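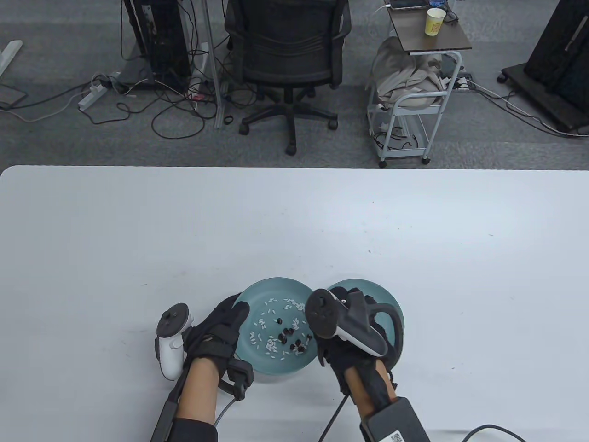 Gloves or Gripper? Notes for the Wihongi meetup talk
Nikau Whitcombe
Last edited January 2, 2019

Slide 1. Hello

Say hi, get some water, check that the clicker works BEFORE the title comes up this time. I'm Nikau, I teach robots to do dull things with small objects, and I spent most of October doing those same dull things with my own hands. Tonight I want to tell you how two ways of recording those hands compare. I went in with a favorite and I came out with a different one (sort of, wait for slide 7).

Ask the room: who has driven an arm with a VR controller before? If lots of hands go up, skip slide 2 and spend the time on calibration.

Slide 2. The two setups

Setup one is the Vasley gloves. Black gloves, finger tracking, a VR controller strapped to each hand for the wrist position, a box on the forearm and a camera on the head. You use your own fingers and both hands are free to do what hands do, more or less.

Setup two is the Flener, a hand-held gripper with a camera right on the tool. You squeeze, it closes. Two fingers, one view, done. What the tool sees is pretty much what the robot will see later, and that's a huge selling point.

Same desk, same people, same kind of objects for both. I'll say it now so I don't get asked at the end: we did not run this as a proper study. It's a bake-off, with all the sloppiness a bake-off has!

Slide 3. Why rice and beans

People laugh at this slide, let them. Rice is horrible. The grains are tiny, they stick to glove fabric, they hide behind your fingertips, and the head camera has to resolve them from way up by your eyebrows. Black beans are kinder because there's contrast, and on a teal plate they jump right out. White rice on teal isn't bad either. We had tried white plates earlier and you couldn't tell rice from glare.

The job is to sort one from the other between two plates. Anyone can explain it to a new person in one sentence, and I've come to love tasks like that.

Slide 4. Living with the gloves

OK, the good part. Fingers! You can hold a rim with one hand and pick with the other, and you do it without thinking. New people were comfortable in 16 minutes, and that's counting the time it took to get the straps on.

The less good part is the bulk. With a controller riding on the back of your hand, you start turning your wrist in funny ways so you don't bump the thing into the table or into your other hand. Look for it in your own data. Our first recordings are full of this odd chicken-wing elbow, and the policy learned the chicken wing too.

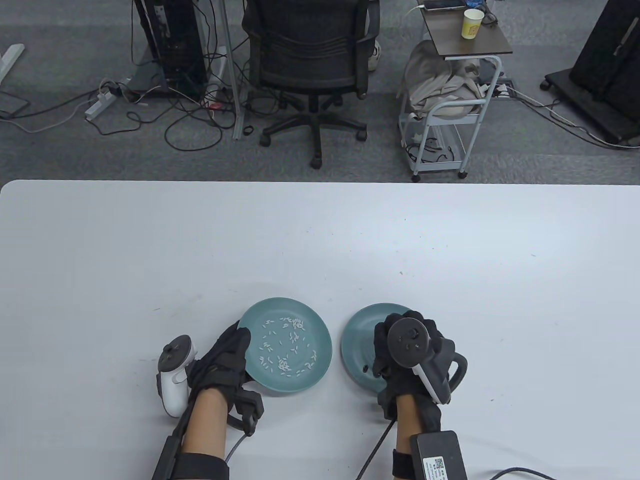 And then cables. I thought the cables would be a comfort problem, and they're a data problem. A cable crossing the table near the plates is in every head camera frame, and it moves whenever you move. We ended up taping them along the forearm, which helps until the tape gives up. Do the tape demo here if there's time.

The other big one is hands covering the work. From the head you're looking down over your own knuckles, so the plate you care about most is the one you see least. I kept leaning to the side to get a peek. Lean and the whole view swings, so now your camera pose is all over the place. I don't have a fix. I tell people to sit tall and accept that some of it is hidden.

Slide 5. Calibration, or where my afternoons went

Glove calibration is flat palm, fist, pinch each finger, both hands. It drifts. We redid it every 50 takes, and I'd do it more often if I were starting over. The Durel controller software will happily go on recording with one hand lost, with only a little gray icon to warn you. Please make it beep. I've asked them. (Pause for the groan.)

The Flener needs you to open it, close it, and wave it in front of a board once. I have nothing bad to say about that.

Slide 6. Stones

Rice was never going to be fair to a two-finger gripper, so for this round we switched to stones. Smooth, glossy, rounded on top. They slide away if you come in at an angle, and they shine, so the camera sees a bright spot where it wants to see an edge. Two black ones in with the white, so there's a target to find.
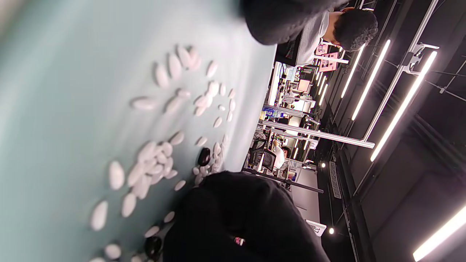

Gripper camera view: white stones in loose clumps, two black ones among them.

Talk about the view here. The tool camera turns with your wrist, so sideways is completely normal and your model has to be OK with it. You also get a lot of room in the picture. Ceiling lights, monitors, whoever is at the next desk. I cropped it out at first, and then I put it back in, since the tracking seemed to like having all that background to hold on to.

Dark sleeves are a pain. A sleeve close to the lens turns into one large blur and takes the table edge with it. Roll them up, or tell people to.

Slide 7. So which one?

We kept nearly 200 takes after I threw out the bad ones, and more of my bad ones came from the gloves. Lost tracking mostly, then cables, then me sneezing.

If your robot has a two-finger gripper, start with the hand-held tool. It's quick, it's boring in the best way, and there's no mapping from five fingers down to two. If your robot has a real hand, or the task needs one hand to steady while the other picks, you want the gloves and you'll put up with the straps. I still reach for the gloves when I'm trying out a new task, because I find out faster what my hands want to do.

Slide 8. Questions

Leave the stones slide up during questions. Pass the spare glove around, left hand only, and get it back before the break.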